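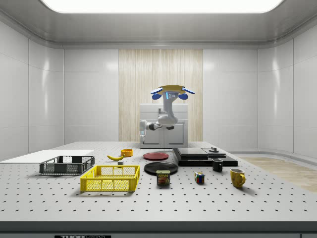 Moving an online store to a new platform almost always changes its page addresses, and every changed address needs a redirect. A page selling a white two-door cabinet with a small handle on each door might live at /catalog/item?id=2218 on the old site and at /storage/cabinets/white-two-door on the new one. Search engines treat those as two separate pages until you tell them otherwise. The answers below cover what Solto clients ask us most when they move a store to Hudach.

What is a redirect?

An instruction on your server. When a browser or a search crawler asks for the old address, the server replies with the new one, and the visitor lands there without doing anything. There are permanent redirects (301) and temporary ones (302). For a store move you want 301 in nearly every case.

What happens if I skip them?

Old links return a "page not found" error. That includes links from search results, from other people's blogs, from your past newsletters and from customers' bookmarks. Search engines will drop the old pages over time and have to find and judge the new ones from scratch. Most stores that skip this step see their search traffic fall soon after launch.

Can I just send everything to the home page?

You can, but we advise against it. Someone who clicked on a cabinet wants the cabinet, and a search engine may treat a mass redirect to the home page the same way it treats an error. Match each old page to its closest new page. If a product is gone for good, use the category it belonged to. If there is no sensible match at all, let the page return a 404 or 410.

How do I get a list of my old addresses?

Use more than one source, as each will miss something:

- the XML sitemap of the old store
- a crawl of the old store, done before it is switched off
- the pages report in your search console account
- the landing pages report in your analytics
- a list of pages other sites link to

Put them all in one spreadsheet and remove the duplicates. When we moved Nalaris, the final list had 695 addresses after cleanup. The sitemap alone had left out most of the old sale pages.

Do I have to write them all by hand?

No. If the old addresses follow a pattern, a single rule can cover a whole category. The Purba add-on for Hudach accepts both rules and single redirects, and you can import the spreadsheet as a CSV file with two columns, old address and new address. Check the pages with the most traffic by hand anyway. A rule with one wrong character can send a whole category to the wrong place.

What is a redirect chain?

Page A sends visitors to page B, which sends them to page C. It usually happens when a store has moved before and the old redirects were kept. Each extra step adds a little loading time, and crawlers will give up on a long chain. Update the first redirect so that it goes straight to C. Then fix your own menus, banners and product descriptions so they link to C directly.

What about addresses with filters and sorting?

Color, size and sort order often create their own addresses. Redirect the ones that got real visits from search. The rest can go to the plain category page with one rule.

Should images be redirected too?

If you get visitors from image search, yes. Keep the old file names where possible, as this makes the rule much simpler.

When should I switch over?

Pick your quietest hours and avoid your busy season. We don't schedule moves in December. Turn on the redirects at the same time as the new store, then submit the new sitemap.

What should I check afterward?

Test your 15 most visited pages yourself right after launch. Look at the error log every day for the first seven days and add redirects for anything you missed. After that, once a week is enough. We keep an eye on each store for 90 days, and this is included in the moving fee.

How long do redirects need to stay?

At least a year. We suggest leaving them in place for as long as you own the domain. Links in old emails and forum posts keep getting clicks for a long time.

Page maintained by Kaja Adomaitis, Solto

Comments (4)

mtb_parts_store
Does Purba handle capital letters? Our old addresses were a mix of upper and lower case.

Kaja Adomaitis
There is a setting called "Ignore case" on the rules tab. It's off by default. Turn it on before you import the file.

Renee
We had a chain problem and I couldn't figure out why the category pages were slow for some people. The old redirects from our first move were still in the server file. Deleted them, re-imported, fine now.

P. Oduya
What do you do with old coupon pages? We have dozens and none of them work anymore.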